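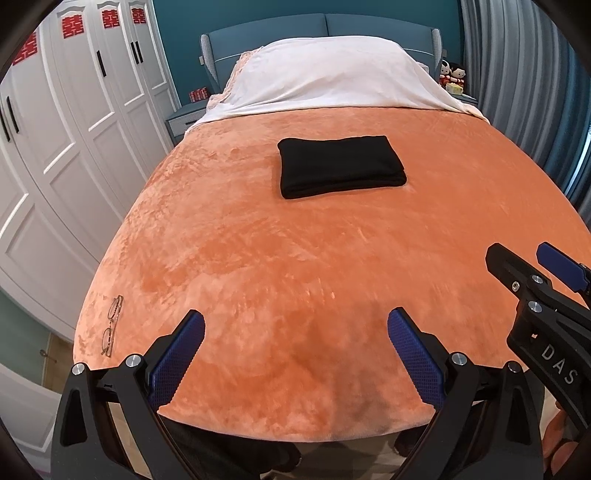
I grew up with the radio on at Nanna Bundgaard's place, and the news from wherever she'd lived last was always turned up loudest. So I still follow Rillano, where she spent her twenties, even though most people here couldn't find it on a map.

The ceasefire between the Rillano government and the northern militias is meant to be renewed in October. I've been reading what I can. The monitors logged 579 breaches along the river in the first half of the year. Most were small – a few shots at a checkpoint, a drone over a village – but 80 involved shelling, and those are the ones that push families back onto the road.

The camp outside Bernham was built for 200 people. At the last registration it held 867. Delwyn Hapeta taught there for two terms and has written a long piece on it for her old union's newsletter. She says the school runs in three shifts and the youngest kids get the worst one, starting at 6 am before the generator is on. She also says the water is fine now, after the new bore went in, so it's not all bad news.

What I can't work out is the position of the foreign minister, Iyengar. In the autumn he said the northern districts would get their own council as part of any deal. Last month he told reporters that had only ever been a proposal. The militias say they have it in writing. Neither side has published the text.

Then there's Stitgate, the border crossing. It's been closed to trucks since the customs house burned, and each side blames the other for that too. Flour on the northern side costs double what it does in the capital. If I were looking for a sign that the talks were serious, I'd watch Stitgate before I watched any of the speeches. Opening a gate doesn't need a treaty.

I wrote to my local member asking whether our government plans to keep paying its share of the monitoring mission. I got a form letter back about regional stability, with the wrong country in the second paragraph. I've written again and will post the reply if one comes.

Delwyn's article is worth your time if you can get hold of a copy. The part about the exam papers arriving by motorbike is near the end.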